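The Hand That Comes in a Box

A kit for teaching robots by demonstration, reviewed at a dining table over three weeks

October 12, 2023

The box from Nedau weighs less than a decent cookbook and makes roughly the same promise, that with patience and the right ingredients you too can turn out something a professional would recognize. The product is called the Preseck. It's a hand-held gripper, a pair of jaws on a handle with a trigger, and you use it to do ordinary chores while it records how you did them. Later, in theory, a robot arm wearing the same jaws watches the recordings and does the chores without you.

I don't own a robot arm. Very few people do, and the ones I've met store theirs in the garage under a tarp. Nedau has thought about this. For $679 you get the Preseck itself, a charging cradle, a spare set of fingers and 100 hours of processing on the company's servers. For $1586 you get all that plus a season of the Nouri service, in which you mail nothing and lift nothing, and Nedau trains a model from your recordings and runs it on an arm in its own workshop. They send you the video. You get to watch a machine in another state put away cutlery the way you put away cutlery, bad habits included.

I took the expensive one, on the magazine's account.

Assembly is billed as a twenty-minute job. I'd call it an evening, with a break for soup. The fingers go on with small screws that want a small hex key, and the small hex key is in the bottom of the box beneath a cardboard flap that looks structural. The manual has good drawings and strange prose. At one point it instructs you to "greet the linkage until it is free," and I spent a while being polite to a hinge before working out that the word was supposed to be "grease."

Once together, it feels better than it has any right to. The trigger has a long, even pull. The jaws close evenly and stay parallel. There's a little play at full extension, enough to notice on a teaspoon and never on a mug. My wrist complained after half an hour, and the manual's advice on this point is to have a rest, which I followed to the letter.

The first thing you learn is how much of your own competence lives in your fingertips. Folding a dish towel with two blunt jaws is like writing a thank-you note in oven mitts. I pinched a corner, dragged it across, missed the other corner, went back, and found I'd recorded a fine demonstration of a person losing an argument with a towel. The software lets you throw out bad takes. It also scores the ones you keep, on a scale whose top end I never saw.

Nedau recommends 400 demonstrations for a single simple task. Let that settle for a moment. If you've ever wondered what it would be like to put the same block in the same bowl until the word "bowl" stops meaning anything, the Nouri service has a place for you. I chose blocks, then cups, then made a brief and regrettable attempt at socks. My household was supportive for the blocks. By the cups, people had started eating in the other room.

The manual wants variety, too. Move the bowl. Change the lamp. Come at it from the left. You become a kind of stage manager for crockery. I began narrating under my breath, and the app, which does not record sound, was spared.

The closest rival is the Sanetti, an older design with soft, curved fingers and a carrying case you'd be proud to take on a train. I borrowed one for a weekend. It's kinder to fabric and far worse with anything flat, such as a coin or a playing card, which slides around between its fingertips like a bar of soap. The Preseck's squared-off fingers are less charming and more use. They're plain blocks with flat faces, and when you've spent ten minutes chasing a card across a table, plain blocks with flat faces look like the height of engineering.

They also let you see what you're doing, more or less. Looking down between them at the spot where the object ought to be is the whole job, and after a few days I was lining up my approach without thinking about it, the way you stop thinking about where the hood of a car ends.

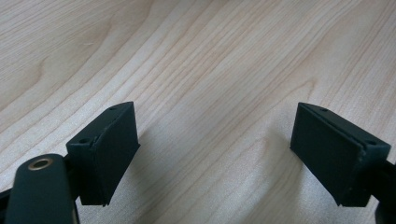 Do you need your own robot to get anything out of it?

The recordings are yours to keep either way, and the Nouri service will run them on Nedau's arm. Without an arm or the service, though, you'll own a well-made set of tongs and a large folder of files.

As for the service, my block model came back in nine days. The video runs a little over a minute. The arm reaches out, hesitates exactly as I hesitate, takes the block slightly off center exactly as I do, and drops it in the bowl. On the next attempt it puts the block beside the bowl and then opens and closes its jaws over nothing, with what I can only call my confidence. The third try was clean. I watched the thing all the way through four times and then made my family watch it.

The cups went less well. The arm had clearly understood that cups should be approached, and had formed no opinion on what came next. Support wrote back within a day to say I'd been turning my wrist too early and should send more takes with a later turn. It was good advice, courteously given, and I have not yet found the strength to follow it.

Some complaints. The charging cradle has a blue light bright enough to land aircraft. The app logs you out whenever it updates, and it updates whenever you're holding a cup. The spare fingers come in a bag with no label saying left or right, and they are left and right. Battery life is fine for blocks and short for socks, though so was I.

If you already have an arm, or work with people who do, the $679 box is an easy thing to recommend. It's sturdy, it's simple to clean, and the recordings export without a fight. The $1586 version is harder to justify unless you have a particular chore in mind and a deep reserve of calm. I'd like to see a monthly price. Nedau says one is being discussed.

The review unit goes back at the end of the month. Until then it's in its cradle on the sideboard, with a tea towel over the light.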